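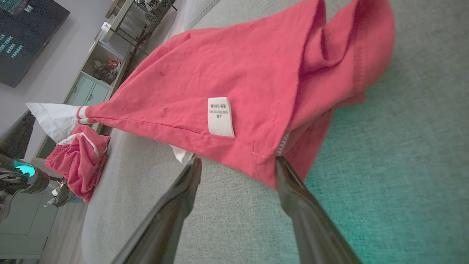
Farhad Tehrani wanted it noted that a film of 188 minutes is not a short, whatever the director's cover letter says, and that he would like it moved to another program or another town.

The meeting agreed to the first option. The film, Flolitz, goes to the late slot at the Dollesine in October, with an intermission of 15 minutes. The director has asked for no intermission. The bar has asked for two. One was felt to offend both sides equally.

Minutes of the last meeting
Accepted, after "lively" was changed to "long."

Shorts program
Six films are now confirmed. The running order was discussed at some length and then left as it was, except that the comedy about the driving test moves to the end. Two people had cried at the hospital drama and didn't want to be sent out to the parking lot in that condition. One person had cried at the comedy and was asked to say more, but declined.

The Shetty
Plurero, who hold the rights, have replied to our letter. They will lend The Shetty Sisters for a single evening screening, on condition that we show the restored print and pay in advance. We had hoped for the matinee and to pay afterward, so this counts as progress. Subtitles are included. The sample reel had them running four seconds early, so the audience learned who the father was before the daughter asked. Farhad thought this improved the scene. Outvoted. Plurero to be asked for a corrected file.

Audience Q&A
Questions from the floor will be kept to questions. Anyone starting with "This is more of a comment" will be thanked warmly and the microphone moved along. There was a comment on this, which was more of a comment.

Program notes
Deadline stands. Last year's note for the closing film gave away the ending in its second sentence - the writer maintains that the ending was obvious. New notes to be read by someone who hasn't seen the film.

Any other business
The popcorn machine. Carried over again.

Closed at 9:40 p.m. Next meeting same place, upstairs.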